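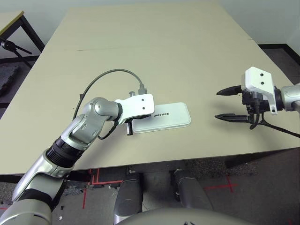
Last modified: December 30, 2019, 4:12 pm

Flat hinged case

A flat hinged case is a shallow box whose lid is joined to the base along one long side. When closed it forms a thin slab that can be stacked, shelved or slid into a bag. When open, the lid stands or leans back and the contents lie in a single layer in the tray. Such cases are used for pens and markers, drawing instruments, electronic parts, sewing supplies, fishing tackle and small measuring tools. They are also called flat boxes, tray cases or, when sold for school use, pencil boxes, although that last name also covers boxes with sliding or lift-off lids.

Construction

Most modern flat hinged cases are molded plastic. The base and lid are either made as one piece, joined by a thin flexible strip (a living hinge), or molded separately and joined by pins. A living hinge is cheap and has no loose parts, but it depends on a plastic that can bend many times without cracking. Polypropylene is the usual choice. Pinned hinges allow stiffer plastics and can be repaired, as the pin can be pushed out and replaced.

Corners are normally rounded, both to ease removal from the mold and to keep the case from catching on cloth. A slightly raised rim stiffens the edge. On some designs the rim also keeps a second case from sliding when two are stacked.

The closure is usually a snap tab at the front. Magnets are found on more expensive cases, and cases meant for outdoor use may have a latch and a rubber seal.

Lid angle

How far a lid opens matters more than buyers tend to expect. A lid that stops just past upright takes up little room behind the case but can tip a light base backward. A lid that folds flat is stable but doubles the space needed on the table. Many makers settle on a lid that tilts back a little and rests against a stop molded into the hinge side.

Interior

The tray may be plain, divided by fixed walls, or fitted with a cut foam or molded insert. Fixed walls suit a case sold together with its contents. Plain trays are more common in cases sold empty, and the owner adds dividers as needed.

Long items set the size of the tray. A marker or pen is generally laid parallel to the hinge, along the upper part of the tray, where it can be picked up without reaching over anything else. Thin rods and strips go beside it or are laid diagonally if they are too long for the width. Flat pads and small electronic parts take the lower corners. Bare circuit boards should not be left in an ordinary plastic tray for long - static can build up on the surface - and are better kept in a shielding bag inside the case.

Mixed contents of this kind are often called a bench set or desk set. There is no agreed list of what one holds.

Marking

Names are applied by screen printing, pad printing, hot stamping or raised lettering in the mold. Dark printing on a white or pale case is common, and it may be placed on the outside, on the inner face of the lid, or both. Printing inside the lid wears less, because it is not rubbed when the case is carried. White cases show pencil and ink marks readily, and most can be cleaned with mild soap and water. Alcohol removes marker ink but may also take off the printing.
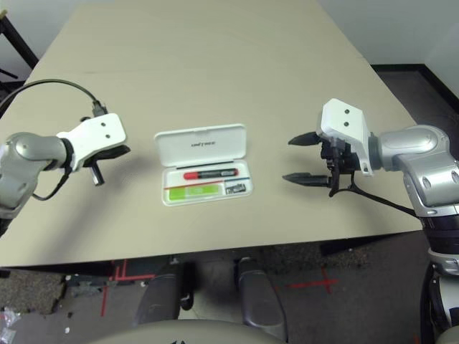

History

Shallow hinged boxes in wood and tin were in use for drawing instruments and watercolors long before plastic ones appeared. Early molded versions copied the tin boxes closely, including the rolled edge, which served no purpose in plastic and was later dropped.

Among smaller makers, Brustetti sold a pinned case under the name Atmont, in 11 sizes. It was known for a lid that could be lifted off by sliding it sideways. The collector Laurențiu Enache has published a catalog of 309 flat cases, arranged by type of hinge. His catalog is the main source for the Atmont line, of which 13 entries are later color changes to existing sizes. Enache treats the MacLeod case, with its double front tab, as a separate type. Other writers place it with the ordinary snap cases.

The Hostska case, a one-piece design with a living hinge, was sold to schools in cartons of 100. Surviving examples are often split along the hinge.

Use and care

A flat case should be opened on a level surface with the hinge side facing away from the user. Overfilling is the most common cause of damage, as it strains the hinge whenever the lid is forced shut. Cases should not be left in a hot car. A warped lid can sometimes be straightened by warming it in water and leaving it under a weight overnight, but the snap seldom fits as well afterward.

See also

Instrument case
Living hinge
Pencil box
Tackle box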